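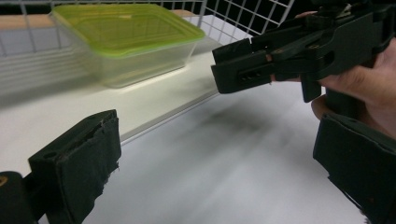 Hand-held grippers in black, one with a foam-padded finger

Rainwater Collection in the Garden: Frequently Asked Questions

The answers on this page apply to households in Grurncombe that have ordered, or intend to order, a water butt or garden tank from Jerkeva. Page last reviewed: December 22, 2020.

Which sizes are available?
Tanks are supplied in two sizes, 600 litres and 900 litres. Both are fitted with a lid, a tap and an overflow outlet.

Which size is suitable for my garden?
The 600 litre tank is usually sufficient for a small lawn, borders and pots. Households with a vegetable plot or a greenhouse are advised to consider the larger model. Please check the width of your side gate before ordering.

What sort of base is required?
The tank must stand on firm, level ground. Paving slabs laid on compacted sand are acceptable. Bare soil and decking are not. A full tank of the larger size holds 900 kilograms of water, and a base that settles on one side may cause it to lean.

Can the tank be connected to any downpipe?
Most round and square plastic downpipes can be used with the Niltasum diverter supplied. Cast iron pipes need a separate adaptor, available on request. Downpipes that carry waste water from a bath or sink must not be used.

May I use the water on vegetables?
Yes. Water should be applied to the soil and kept off leaves that will be eaten raw. It must not be used for drinking or for filling paddling pools.

How often should the tank be cleaned?
Once a year, when the level is low. August is often convenient. Drain the remaining water, brush out the sediment and rinse the filter. The lid should be kept closed at all other times for the safety of children and wildlife.

What should I do in frosty weather?
Leave the tank no more than half full and turn the diverter to its winter position. Taps damaged by frost are not covered by the guarantee.

How long does delivery take?
Delivery normally takes around 26 days from receipt of payment. Tanks are left at the kerbside unless placement has been booked with our contractor, Hoxha.

Can I cancel an order?
Orders may be cancelled without charge up to 3 days before the delivery date. Requests must be made in writing to Kendra Sandhu, Customer Services, quoting the order reference.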